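采集组碰头会 纪要
七月，下午2点，Stadik 二楼小会议室
主持：Sevim Kozan
到会：采集、标注、训练三边都有人；Basside 那边电话接入，中间断过一次
记录：采集组轮值

一、上次遗留
1. 手柄漂移。换线以后没再报，先关掉。再出现重新开单，别在旧单子底下接着写。
2. 硬盘。Polat 那批还没到，采购说在催。到之前每晚往服务器上传，传完核对校验再删本地。上周有一晚没核对就删了，丢了几条，名单在共享表里，这周补录。
3. 指令文本中英混用的问题，标注已改完，训练抽看过，可以。

二、推块任务进度
目前有效示范1588条，比计划少。少的主要是“把某块推到某块旁边”这一类，单块推到板边的已经够多，这周起停录。
训练反映：模型在木板右侧表现明显好于左侧，怀疑示范起始位置偏。采集翻了几段，确实偏，多数起手时积木都在靠里靠右的地方，左半块板没东西。操作员图省事，上一条推完在哪就从哪开始下一条。
Sevim：起始摆放必须打散，不能光靠操作员自觉。由脚本给摆放提示，每录满40条强制重摆一次。
Basside 问能不能直接做左右翻转增广。训练说图像可以翻，但是指令里的“左”“右”要跟着换，台面上的标记也会翻成反的，暂时不想走这条路。先录真的。 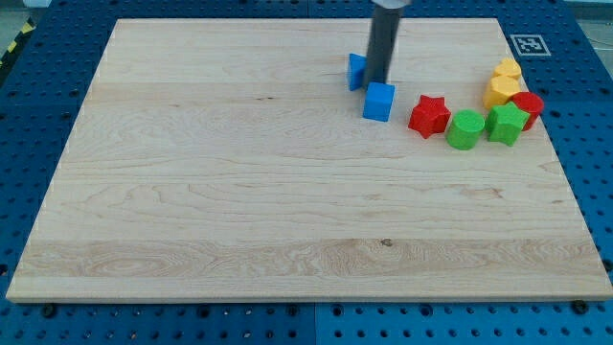
图1 推块台面，积木集中在木板右侧靠里，末端位于两个蓝色方块之间

三、末端挡视线
杆子下来的时候容易把后面的块挡住一部分，标注看单帧分不清推的是前面那块还是后面那块。讨论结果：
同色同形的两块都在台上时，指令必须带参照，比如“靠近红色星形的那个蓝方块”。只写“蓝方块”的一律退回。
标注不看单帧下结论，前后各拖一段再定。
要不要加侧面相机，没谈拢。训练想要，采集觉得又要重新标定，耽误至少一周。Grekinitz 手上有个支架方案，看了再说。

四、指令口径
黄色那种多面的块，现在有人写“六边形”有人写“八边形”还有人写“黄圆块”。统一先写“黄色多边形块”，等标注把形状表定下来再批量替换。圆柱就叫圆柱，不要写“圆饼”“桶”。
“旁边”“挨着”“碰到”三个词要分开：“碰到”必须有接触，“挨着”留缝也算，“旁边”最松。有人提“紧挨着”算哪种，算“碰到”。标注更新说明文档，附正反例。

五、失败示范
推歪了、推过头又拉回来的，以前直接删。训练希望留下来，单独打标，后面做纠正用。同意。但操作员中途松手走开的那种不算，照删。
标签名先用 retry，不要再各写各的。
现在攒了13条符合的，太少，先不进训练集。

六、其他
周六机房停电，当天不排采集，周五晚上走之前把控制机正常关机，不要直接拔。
台面标定改成每天开工做一次。做完登记，写名字，不要代签。
操作员反映连录太久手酸，动作越来越糊，训练那边从轨迹上也能看出来。改为两人轮换，中间必须歇。排班表 Sevim 出。

待办
摆放提示脚本：训练出初版，采集试用后反馈
补录丢失的几条：采集，本周内
形状表、指令说明更新：标注
支架方案：找 Grekinitz 要图纸，带尺寸的，上次发的那张没有尺寸
硬盘到货时间：再催 Polat，问个准日子
retry 标签加进录制界面：采集，顺便把旧的几个废标签清调
轮换排班：Sevim

侧面相机的事下次会接着谈。下次时间另行通知，Basside 改用网络会议接入，电话听不清。
有漏记的直接在群里补。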